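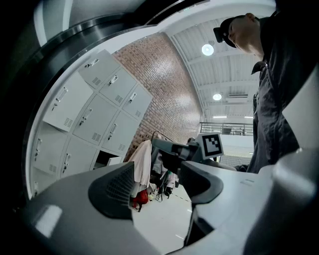 Department of Sport and Leisure Studies, Mostau College
Week 6 handout: Warming up and cooling down

Welcome back, everyone, and thank you for the lively session last time (I did enjoy the argument over stretching!). We carry on today with the warm-up, and I'd like you to think of it as a conversation with the body – you start gently, you listen, and only then do you ask for something harder.

For a swimmer or a runner, begin with 5 minutes of easy movement. The pulse climbs, the muscles get more blood, and the joints start to feel looser. After that come the bigger movements, arm circles and leg swings and so on, and last of all a short burst close to the pace of the event itself.

Long held stretches are best kept for afterwards, when nobody is about to sprint anywhere.

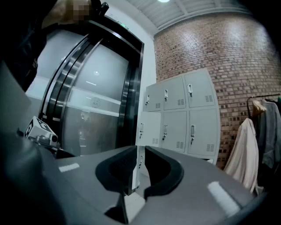
Firouzeh Sharifi asked whether older beginners need the same order of things, or whether they might skip the fast part altogether. Keep the order, I'd say, but give each stage longer and let the last one be a brisk walk.

For next week please read chapter 16 and bring a warm-up plan for a sport you have never played.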